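Arkelの公開見学会に行ってきました

2019年10月16日、前から気になっていたArkelの見学会にやっと行けました! 洗濯物をたたむのが家事のなかで一番きらいな私としては、「機械はもう家の仕事を代わってくれるのか」という今回のテーマ、行かないわけにいかないですよね。駅からバスに乗り、降りてから坂をのぼること6分。受付で名札をもらったころには、もう汗だくでした。

案内役はWael Bouazzaさん。早口だけど説明がうまくて、質問すると歩きながらでもどんどん答えてくれます。最初の部屋は食器の片づけ、次が棚への品出し(お店向けだそうです)、そして私のお目当ての衣類コーナーは3つ目でした。

お題はジーンズ。タオルだろうと勝手に思っていたので、ちょっとびっくり。木のテーブルにくしゃっと置いてあって、うちの洗濯かごから出したばかりの感じそのままなんです。 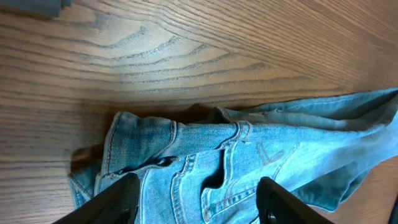 Kanyarat Kamolratさんによると、難しいのは「たたむ」より手前の「どこをつまむか」だとのこと。人間ならウエストを探して両手で持って、ぱっと振れば終わりなのに、山になった布は毎回かたちが違うから、前回うまくいった場所が次も使えるとはかぎらない。しかもデニムは厚いところと薄いところの差が大きくて、縫い目が重なった部分は指を開く幅から考え直しになるそうです。なるほどなあ、と思いながら自分のズボンの裾をさわってしまいました。

隣にいた見学の男性が「で、1本に何分かかるんですか」と直球の質問。答えは、調子のいい日で4分。会場がちょっとざわつきました。私なら10本いけるかも……いや、それは盛りました。でも寝ている間にやってくれるなら、4分でも全然いいと思いませんか?

ポケットの口や裾の折り返しも悩みどころらしいです。手首の近くの小さいカメラで見ていると、布が近すぎて、動いているあいだは青一色の世界になってしまうんだとか。

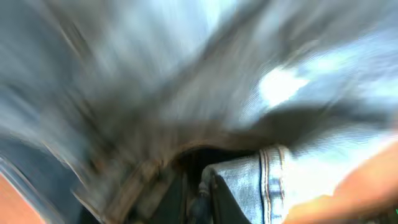

このあたりの話はErhan Erenさんが詳しくて、「速く動かすと見えない、ゆっくりだと日が暮れる」と苦笑いしていました。だから今は、つまむ直前だけ速度を落とすやり方を試しているそうです。あと、裏返しのまま脱いだズボンは今のところ対象外。うちの家族のぶんは全滅です。

休憩のあとは質問コーナー。いつ買えるのかはやっぱりみんな聞きたいところで、家庭用の予定はまだ立っていないそうです。先に使われそうなのは古着の仕分けのような仕事場で、そちらは4月から試験を始めたいとのことでした。きれいにたためなくても、広げて状態を見られるだけで助かる、という話には納得。

というわけで、わが家の洗濯物は当分わたしの担当のままです。でも想像よりずっと地道なことをやっていて、私はそこがおもしろかった! 売店で買ったクッキー(63円、安い!)は帰りのバスで食べてしまいました。次の見学会は申し込みがすぐ埋まるらしいので、行きたい方はお早めにどうぞ。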